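Progress note for June — Vultis bagging work, Skorkilley bench

Hello Flor, I promised you the bad news first, so: we had a fault on the bag task and lost most of a morning to it! The left finger started closing a beat late, the tool log showed nothing wrong, and 16 of our 40 runs are no use to you. The spare thin bags came out again and we went back to basket and bag, nice and slow, fingers wide.

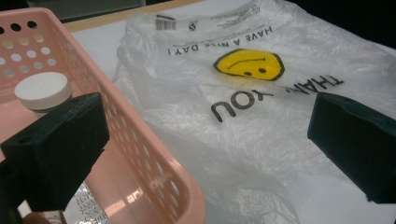 Yhon Mosquera thinks the lag is a worn cable and wants it changed before anyone squeezes anything harder than a jar. I'm inclined to agree — a late finger means a late stop as well, and I don't like that near hands.

So we've capped the closing force, and the new cable is on order from Taipe (more than 21 days, sadly). Spending is still on plan, and I'd like to move the Grultcombe visit back until it's fitted, if you can bear it.
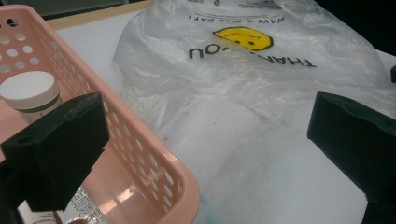 *Bag task, Skorkilley: fingers open, basket to the left.*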